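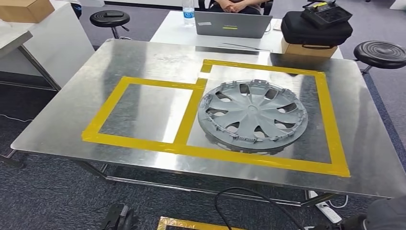
Two zones, one shared border. Yellow tape on stainless steel.

1/ Notes on territory maps in Plustus, November 2018 build. We moved the Etora field sales data over in July and have now rebuilt the map twice.

2/ Import by ZIP code, not by city name. City names matched the wrong state in 6 rows out of 342. ZIP codes matched all of them, once the column was set to text so the leading zeros stayed put.

3/ A ZIP code can belong to one territory only. If two reps share one, Plustus keeps the last row in the file and gives no warning. Sort and check for duplicates before upload.

4/ Shared borders: edit the ZIP list. Dragging the line by hand leaves slivers that belong to no one — they show up as gray at high zoom and drop out of the revenue totals.

5/ Color by territory ID. Color by rep name breaks whenever a rep leaves.

6/ Pins are a separate layer with a limit of 299. Bhatia accounts went over, so we split them by warehouse. The Ullholm warehouse has 50.

7/ PDF export drops the legend unless it is docked. Still open with support.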